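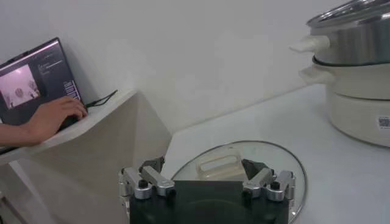
Cheuk-hei Poon

Re: [steamers] Lid sizing and condensate on the two-tier units

Replying to the earlier message in pieces, with my notes under each quoted part. I have trimmed the bits we already settled in May.

> I have the Nikex stacked cooker, white base, one white tier and a
> steel tier on top. The glass lid that came with it is flat enough
> to sit on the counter without rocking, but when I put it on the
> white tier it shifts a little from side to side. Is that a fault
> or is it meant to have play in it?

It is meant to have play. The metal rim on a glass pot lid is a rolled band that protects the edge of the glass. It is not a seal. On these cookers the rim rests on a ledge inside the top of the tier, and the ledge is wider than the rim so the lid can expand and steam can get out evenly. I measured mine with a caliper and got 2 mm of total side play on the plastic tier. On the steel tier it is less, but I could still move it with one finger.

If the play is more than 3 mm, check that you have the right lid. The glass lid for the Zunari pot looks nearly the same and will sit on the Nikex tier, but it drops too far on one side and lets steam out in one spot. My Nikex lid measures 274 mm across the outside of the rim. Measure yours across two directions at right angles. If the two readings differ, the rim has been bent, most likely from being dropped on edge.

> When I lift the lid, water runs off it onto the counter and down
> the side of the base. I am worried about it getting into the
> electrical part.

This is the usual complaint and it is mostly a matter of how the lid is lifted. The underside carries a film of condensate. If you raise the lid flat and then tip it, all of that water runs to one point on the rim and falls wherever that point happens to be. Instead:

Raise the far edge first, so the steam goes away from you.
Hold the lid tilted over the tier and wait for the drip to stop.
Move it clear, level it, and set it down rim first on a dry part of the counter.

The bridge handle makes this easier than a round knob does, as long as you grip it across the short dimension with the long side running left to right. With a round knob the lid tends to rotate in your fingers when it is tilted. With the bridge it stays where you point it.

Keep the lid's resting place in front of the cooker or to the left, whichever is farther from the cord. I keep the cooker at the back of the counter on the right, and the lid goes down in the clear area in front and to the left. That way I never carry a dripping lid over the base.

As for water on the outside of the base, a few drops are not a concern if you wipe them off. Water under the base is different. Unplug it, let it cool, lift it off and dry both the counter and the feet. Do not turn the base over to drain it.

> Also, the lid handle has gone a bit cloudy. Should it be replaced?

Cloudiness alone is not a reason to replace it. Pale translucent handles pick up haze from dishwasher detergent and it does not affect the strength. Look for fine cracks where the handle meets the fastener, and check for looseness. If it turns under light finger pressure, tighten the fastener by hand with a short screwdriver and stop as soon as the handle no longer moves. Overtightening puts load on the glass around the hole, and that is where these lids fail. If there is a washer between the metal and the glass, it has to go back in. I have seen two lids where it had been left out.

Grasta sells a plain replacement handle that fits the same hole. It is taller than the original, so check your cupboard clearance if you store the lid on top of the stack.

> Last thing. Is it OK to leave the steel tier on top when I am only
> using the white one?

You can stack it that way for storage. I would not cook that way. The empty steel tier adds volume that has to be heated before the food below gets to a steady temperature, and it gives the steam a large cool surface to condense on. In my kitchen it made the rice noticeably wetter. Take the steel section off and put the glass lid straight on the white tier.

When you do lift off the steel section, use its side handles and go straight up. The seam between the two tiers can stick slightly after a long cook. If it does, hold the lower tier by its own handle and turn the upper one a few degrees to break the seal. The side handles are short, so use thin dry cloths. Thick mitts do not fit well around them and you end up pushing against the tier wall.

One item still open from my side. I have been running the base at the 2000 W setting for the first boil and dropping it once steam shows at the rim. If anyone has left theirs at the high setting for a full cook with the glass lid on, please post how much water was left in the base at the end and how long it ran. My own readings vary too much to be of use, and I suspect my measuring jug.

C. Poon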